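Stukov bench cell – small parts handling for PC repair and refurbishment

Product group: light assembly and dismantling
Maker: Siner
Supplied and serviced by: Masri, Briserlow
Status: trial units only

The Stukov is a single-arm cell for repetitive work on desktop computers. It is sold for benches where the same few case types come through all day. It does not replace a technician, and buyers should read the limits before asking for a quote.

What it does now
Processor placement into an open socket, with the case on its side and the panel off. Lifting out and refitting memory modules. Moving small parts between a fixture plate and the board.

What it does with help
Drive removal, where the power and data cables have been cleared by hand first. Thermal paste, with a separate dispenser.

What it does not do
Cable routing. Stuck or damaged screws. Any case it has not been taught. Household jobs such as folding or washing up are outside its range, and no version for the home is planned.

Figures
Teaching a new case type: 4 hours
Placement cycle, processor: 59 seconds
Case types held in memory: 32
Warm-up from cold start: 30 minutes

A trained person does the same placement faster. The case for the cell rests on long runs of one model – below that, hand work is cheaper.

Table and mounting
Slotted aluminium table, supplied. The fixture plate bolts to the left or right of the case. Leave the space over the case clear for the arm.
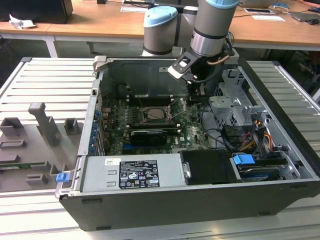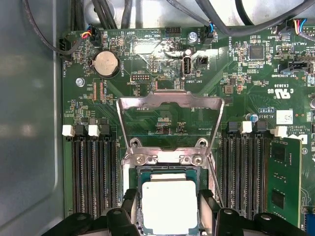 Photos: Masri, Briserlow

Ordering
Lead time is quoted per site. Trial units are hired by the month, with teaching of one case type included. Further types are charged separately. Spare gripper fingers are a stock item.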